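Burneck Rally: Setup Guide for Android
Section 4. Controller pairing and graphics settings

This section applies to version 1.42 and later. Players on older builds should update first, as the menu names have changed. 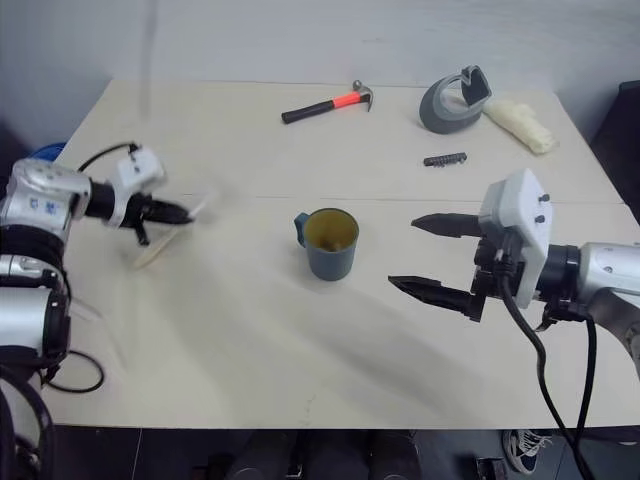

Before you start, close any other game running in the background and charge the device to at least 35 percent. The first launch after an update rebuilds the shader cache, and the game will not begin the rebuild below that level.

4.1 Pairing a controller

1. Turn on Bluetooth in the Android settings menu.
2. Put the controller in pairing mode. On the Tetel pad, hold the Home button until the light blinks fast.
3. Select the controller from the list of devices and wait for the word Connected.
4. Open Burneck Rally and go to Options > Input > Controller.
5. Tap Detect. The on-screen steering buttons disappear when the pad is found.
6. Press each trigger fully once, then release it. This sets the range for throttle and brake.
7. Tap Save.

Note: The Penry layout puts the handbrake on the right shoulder button. The Hurkar layout puts it on the lower face button and moves the camera switch to the shoulder. Both can be changed under Options > Input > Remap.

Caution: Do not hold the triggers while the Detect message is on the screen. The game will store the held position as zero, and the car will brake or coast for the whole race. If this happens, repeat steps 5 to 7.

4.2 Steering dead zone

The default dead zone is 8 percent. Worn sticks usually need more.

1. Go to Options > Input > Dead Zone.
2. Let go of the stick and watch the marker on the test bar.
3. If the marker drifts, raise the value one step at a time until it stays in the center.
4. Start a Free Drive session and check that the car tracks straight on a flat road.

The same value is used for both sticks. Separate values are not supported in this version.

4.3 Frame rate and detail

Three presets are available: Battery, Balanced and Full. Battery holds the game at 30 frames per second. Balanced and Full both aim for 60, but Full also turns on road reflections and long-range dust.

1. Go to Options > Graphics > Preset.
2. Select Balanced.
3. Run the Penry Canyon time trial once. It has the heaviest traffic of any track in the game.
4. Open the results page and read the line marked Average FPS.
5. If the figure is 53 or higher, you may try Full. If it is lower, stay on Balanced and set Crowd Detail to Low.

Changing the preset resets Crowd Detail, Mirror Quality and Draw Distance. Set the preset first, then the single options.

Note: Phones that run hot will lower their own clock speed after a few races. The frame counter then drops with no change in the settings. Remove the case or lower the screen brightness — both help more than a lower preset.

4.4 Saving the setup to your account

1. Go to Options > Account > Cloud Profile.
2. Sign in with the account used for online races.
3. Tap Upload Settings.

Controller maps and dead zone values are stored with the profile. Graphics settings are kept on the device only. Car liveries are saved separately under Garage > Export (see Section 6).

Caution: Upload Settings overwrites the stored profile with no second prompt. To keep the old one, tap Copy Profile before step 3.

If the upload stops with error 42, the game clock and the device clock do not match. Turn on automatic date and time in the Android settings, restart the game and upload again.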